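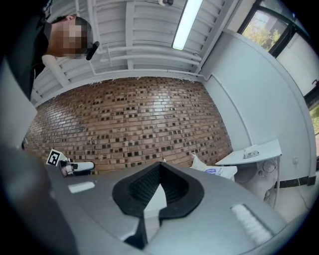 发件人：Adeel Kiani
收件人：Skamanus 邮件列表
主题：Re: [skamanus] Kotari 那间屋子的砖墙，要不要填平再刷白

各位好：

我昨天晚上把这个讨论从头读了一遍，有几个词查了字典，所以回复得比较慢，请原谅。中文是我的第三种语言，如果有的句子听起来太硬，请相信我的意思没有那么硬。

先引用一下苏敏的邮件，我在后面一条一条地回答。

苏敏 写道：
> 大家好，Kotari 那间屋子六月要重新收拾，我想趁这个机会把砖墙的事定下来。现在那面墙红褐色一大片，屋里另外的墙是白灰墙，两边碰在一起，我每次进去都觉得左边重、右边轻。再说墙上那些深色的小方块，看久了眼睛花。
>
> 我的想法是：第一，把凹进去的砖用灰浆填平；第二，整面墙刷白，跟旁边的白墙、白顶连成一体；第三，顶上的梁、风管和管子，要么一起刷，要么做个吊顶挡住。
>
> Memon 那边给过我一个口头的价，3000，包工包料，不含吊顶。我觉得不贵。墙面平了以后也好打扫，不用拿小刷子一个洞一个洞地掏灰。
>
> 还有砖墙和白墙交接的那条缝，不管怎么样都要处理一下，掉下来的渣子我已经扫了很多次。
>
> 有不同意见的请早点说，别等人家梯子都搬来了再说。
> 苏敏

谢谢苏敏写得这么清楚。梯子还没有搬来，所以我现在说。

一、关于填平

我不赞成填平。凹进去的砖不是坏掉的砖，我用手摸过靠下面的几排，边是整齐的，后面的砖面也是实的。砌墙的人把它们往里放，是有意这样做的。它们不排成直线，也不排成格子，东一个西一个，所以苏敏会觉得眼睛花，这个我理解。我刚来的时候也觉得奇怪，还以为是以前挂过什么架子，后来拆掉了留下的洞。现在我看习惯了，下午的光从侧面过来，每个小凹处上面有一条很细的影子，我很喜欢。

填平在技术上也有一个问题。填进去的灰浆和旁边的砖不是一种材料，吸水不一样，干的速度也不一样。我以前住在 Cevberg 的时候，那边有一栋房子是1879年的，楼梯间的砖墙被人用很硬的水泥补过。过了两个冬天，补的地方还好好的，旁边的老砖却开始一层一层地掉皮。后来请人把水泥凿出来，凿的时候又伤了很多砖的边，花的钱比当初补的时候多得多。Kotari 的墙比那栋房子新很多，又在室内，情况大概不会那么严重，但是这件事我记得很深，所以遇到“填”这个字就比较紧张。

还有一个很小的原因：填了就很难回头。以后谁想要再看到原来的样子，要凿。

二、关于刷白

刷白我也不赞成，但是反对得没有填平那么厉害。如果多数人想刷，我会服从。

我的理由是，这间屋子白的东西已经很多。旁边的墙是白的，顶是白的。整间屋子里有颜色、有重量的就是这面砖墙。苏敏说左边重右边轻，我同意这个感觉，可是我想这正是它好看的地方。（我不知道“好看”在这里是不是合适的词，也许应该说“耐看”。）

如果一定要让两边接近一点，可以先试便宜的办法：

把灯换一个方向。现在灯光主要打在白墙那边，白的更白，砖就显得更黑。如果有一两盏灯转过来照砖墙，那些深色的地方会浅一些。这个不花钱，我下次去的时候可以带梯子试。

把靠砖墙放的深色柜子挪到白墙那边去。深色靠着深色，当然很沉。

如果试过以后大家还是觉得太暗，我们再谈刷的事。要刷的话，请不要用普通的室内乳胶漆，因为那种漆在砖上面会形成一层膜，潮气出不来，后来会鼓泡。应该用石灰水或者硅酸盐类的涂料。这些名字我是从一本德文的书里翻译过来的，请懂行的朋友看看中文是不是这样叫。

三、关于那些小洞里的灰

这一点苏敏说得完全对，积灰是真的。她说的小刷子，是不是水池下面那一把？那把毛太软，灰只是从一个洞搬到另一个洞。我的办法是这样的：

用吸尘器，接那个带短毛的圆头，从上往下，一排一排地走。不要先吸下面，上面的灰会再掉下来。吸完以后不要用湿布擦，湿布会把细灰变成泥，留在砖的表面，干了是一道一道的白印子。如果有的地方很脏，用干的猪鬃刷轻轻刷，再吸一次。千万不要用钢丝刷。我看见工具箱里有一把，我已经把它放到最下面一层，上面压了别的东西。

这样做一遍，我自己一个人需要一个上午。如果每个季度做一遍，灰不会很厚，做起来会越来越快。我愿意负责今年剩下的几次。

有人以前问过要不要在砖上涂透明的封闭剂，说涂了就不掉粉。我查了去年的账，买那种东西花过459，桶还在储藏间，开过，没有用完。我在墙脚不显眼的地方试过一小块，颜色变深了，还有一点发亮，像下过雨一样，跟周围不一样。我不推荐。如果有人家里的花盆想用，可以拿走，请先摇一摇桶，看看有没有结块。

四、关于屋顶

吊顶我坚决反对，请允许我用“坚决”这个词。

屋顶上的梁、风管和平行的那些管子都是露在外面的，这对我们是很方便的事。哪一根管子有水珠，抬头就看见了。做了吊顶以后，漏水要等到板子黄了才知道，那时候已经漏了很久。而且做吊顶会让屋子矮下来，我估计不出来要矮多少，但是风管下面必须留空间给人检修，所以肯定不会少。

梁和管子擦灰比砖墙难，因为高。我建议跟换滤网的人约在同一次，他们反正要上去，我们问一问加不加钱。如果要重新刷，请把管子上的标签先抄下来或者先贴住，不要刷进去。我在别的地方见过，刷完以后没有人知道哪个阀门管哪个水池，只能一个一个关了试。

五、关于那条缝

砖墙和白灰墙交接的地方，我跟苏敏意见一致，应该处理，而且不用等六月。

掉下来的渣子我捡了一点看，白色，很酥，一捏就成粉，所以我想是白灰墙那一边在掉，砖这一边没有什么问题。原因可能是两面墙热胀冷缩不一样，中间又是硬碰硬地抹在一起，动一动就裂。用腻子再抹一次，明年还会裂。我建议的做法：

先用小铲子把已经松的灰刮掉，刮到硬的地方为止，不要贪心往里挖。
用吸尘器把缝里面的粉吸干净。
砖的那一边贴好美纹纸，这一步请不要省，白的东西沾到砖上面，进了毛孔就洗不出来。
缝里打有弹性的、可以上漆的密封胶，颜色选白，宽度不要超过6毫米。
用湿手指或者抹刀抹平，趁胶还没有干就把纸撕下来，往砖的方向撕。
第二天再补白漆，只补灰墙这一边。

胶请不要买透明的硅酮胶，漆挂不上去。我家里有一支没有开过的，是合适的那一种，我可以带来。需要另外一个人帮我扶梯子，上面那一段我自己够得到，但是一个人站在上面打胶不太安全。

六、关于 Memon 的价钱

3000是口头的价，所以我想请苏敏问他们两件事。第一，能不能写下来，把填、刷、清理分开列。如果我们最后只做一部分，就知道该付多少。第二，地面和家具谁来盖、谁来搬。上次刷走廊的时候，我们以为他们盖，他们以为我们盖，后来门口的地上有一串白点，到现在还在。我用刀片刮了几个，剩下的没有时间刮。

如果决定只修缝、擦灰、转灯，我认为可以自己做，不用请人。省下的钱可以换门口那块卷边的地垫，我已经在上面绊过两次。

七、我还不知道的事

有三个问题我回答不了，希望列表里有人知道：

砌这面墙的时候，凹进去的砖是按图纸放的，还是工人随手放的？如果有图纸，我很想看。

砖的后面是不是还有一层墙？我敲过，声音很闷，听不出来。如果谁想在上面打孔挂东西，请先等这个问题有答案。目前要挂的话，请打在砖缝的灰浆里，不要打在砖上，孔以后可以补。

租约里有没有写墙面能不能改动？我记得有一条是讲“固定装置”的，但是合同里的中文对我来说太难，我读了三遍还是不能肯定它包括不包括刷漆。请中文好的人看一下，合同的复印件在抽屉里，蓝色的夹子。

最后，苏敏，我知道你为了这间屋子扫了很多次地，也打了很多个电话，我写这么长不是要让事情变慢。修缝的事如果你同意，你定一个上午，我带胶、美纹纸和那个圆头的吸尘器嘴来。转灯也可以同一天做，这样你能马上看到砖墙亮一点是什么样子，看了以后再决定要不要刷。

祝好

Adeel Kiani

又：邮件写完才想起来，水池下面那把软毛刷请不要扔，擦灯罩很好用。

--
Skamanus 邮件列表
回复时请只保留需要引用的部分，谢谢配合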